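Noreen Gilani had already been at her desk for a couple of hours when we spoke, and she apologized twice for the fan noise behind her, which I could barely hear. She leads the planning software group at Asstead, a small company whose humanoid work has mostly moved out of the lab and into rooms with couches and potted plants in them. Her team's main project is a whole-body planner called Janjua, and she talks about it with the sort of affection other people save for an old car.

"When I started, the arms had one planner and the legs had another, and they were barely on speaking terms," she said. "The arms would ask for a reach, the legs would say fine, and then the balance controller would find out about it last and throw a fit."

Janjua puts all of that into one problem. It replans 12 times a second, and at every pass it weighs where the hands want to go against where the feet happen to be. Wajid Butt wrote most of the solver, and Gilani was keen that I mention him (she brought him up three more times before we were done).

## Cloth and cushions

Soft things are where she spends her own days. A planner likes a surface that stays put, and upholstery gives a little wherever it's touched. Cloth is worse, because its shape changes under the hand and the map the robot made a moment ago is already out of date.

"We used to treat fabric as an obstacle with a fuzzy border," she said. "So the robot would be terribly polite and stop short of it. Shoaib Hashmi finally said, look, contact is the job, let's plan for contact." The current version lets each hand carry its own contact budget, so one can press into something while the other stays free and simply keeps hold of what it has.

The head view is what her group looks at most, with both hands and both feet in it, and she reads it the way I might read a page of my own notes.

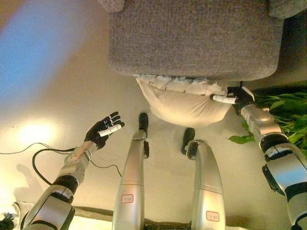
## What still goes wrong

Plenty, she told me cheerfully. Glossy surfaces and bright spots on the floor still trouble the depth estimates, and the robot's own shins are a nuisance for the perception code, which has to learn to leave them out of the map. Her team keeps a regression set of 2,000 recorded scenes, and every change to Janjua is replayed against it overnight.

"I come in, make tea, and find out what I broke," she said. "In February I broke 16 scenes with a single sign error. I was very fond of that commit, too."

I asked what comes next. She'd like the planner to say how sure it is before it moves, so that an operator can step in early, and she'd like the logs to be readable by somebody who didn't write them. Then she remembered a review she was late for, thanked me for listening to so much about solvers, and asked again whether the fan had been too loud.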